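Counter and Bagging Cell Checklist, Brakercombe shop
Monthly inspection, June
Inspected by: Verna Obi
Reviewed by: Roscoe Schumacher
Equipment: Endora two-arm unit, serial ending 779
Scope: safe for use near staff, and which counter chores may be handed to it this month

Mark each line Pass, Fail or Comment. A line with no mark counts as Fail.

PART A. BEFORE POWER ON

A1. Emergency stop reachable from both sides of the counter – Pass
Comment: The button on the customer side sticks a little when you twist it to release. It stops the arms every time. Dwayne has a spare.

A2. Floor tape in place, no stock inside the line – Fail, corrected
Comment: Two cases of drinks were over the tape. Moved before the test. Same finding as last month.

A3. Finger pads clean, no splits – Pass
Comment: Left pad is worn smooth at the tip. Replace before July.

A4. Cables tied back and clear of the elbow joint – Pass

A5. Shop dog area gate latched – Pass

PART B. POWERED, NO STOCK

B1. Arms return to rest position on command – Pass

B2. Arms stop on light contact with test block – Pass
Comment: Tested on both arms, low and high. The right arm stopped later than the left on the first try and matched it after a restart. Please watch this one.

B3. Warning light visible from the door – Fail
Comment: Hidden by the promotional sign. Sign to be moved by Friday.

PART C. CHORES

Each chore was tried 14 times. To be released for unattended work it may need help no more than 2 times.

C1. Move a boxed item from tray to counter – Pass
Comment: No help needed. Slow, but nobody has to stand there.

C2. Put loose packets back in a display carton – Fail
Comment: It gets the packet to the carton and then crushes the corner on the way in. Fine when the carton is nearly empty. Once the row is tight it has no room for its fingers. Staff to keep doing this.

C3. Stand small bottles upright – Pass with comment
Comment: Good on full bottles. Light ones tip over if the pad drags.

C4. Open a plastic carry bag – Fail
Comment: Needed help on most tries. The Petrenko gripper either picks up both layers or lets go of both. When it did get the mouth open, the bag folded shut as the second arm went for an item. A person feels the two layers slide and adjusts without looking, and this unit has nothing in the fingertips to do that with. Paper bags with a flat bottom are a different matter and could be tried next month.

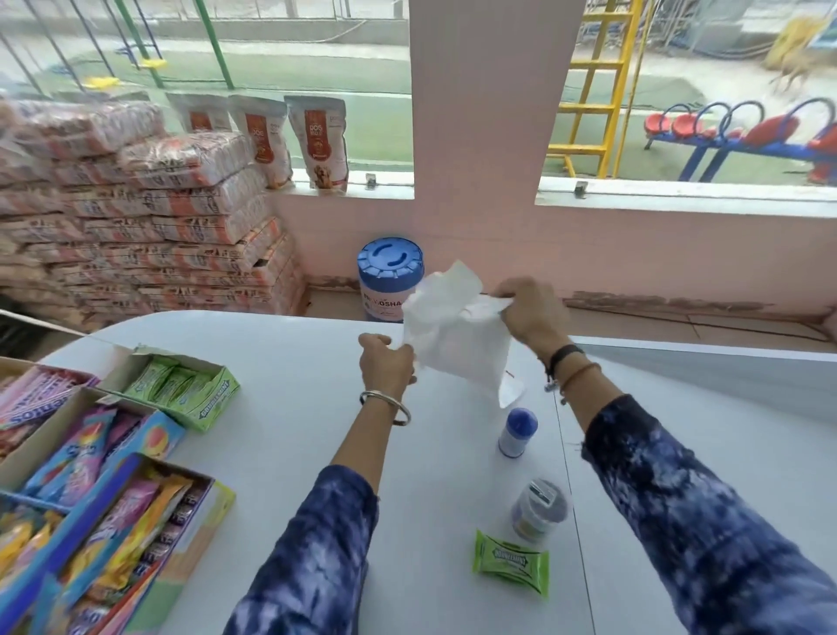 C4 by hand: white carry bag held open over the table, small items and gum to the right of it.

C5. Load an open bag, heavy items first – Not tested
Comment: Depends on C4. Alaric Whitlock asked if we could test it with a bag already clipped open on a stand. We can, but then someone has to clip the bag, and that is most of the work.

C6. Wipe counter – Pass
Comment: Only with the counter cleared. It wipes around cartons poorly and pushed one off the edge.

PART D. RELEASE

Released for unattended use: C1
Released with a person present: C3, C6
Not released: C2, C4, C5

Reviewer's note: The Erasix software update is supposed to help with thin film. I would like to see C4 repeated after it is installed, on the same bags we use every day and not on the stiff ones from the demo. Until then all bagging stays with staff. – R. Schumacher

Open items
Right arm contact stop, recheck weekly – Jozef Van Dijk
Left finger pad – Dwayne Ferreira
Move sign at door – Verna Obi
File this sheet under form 202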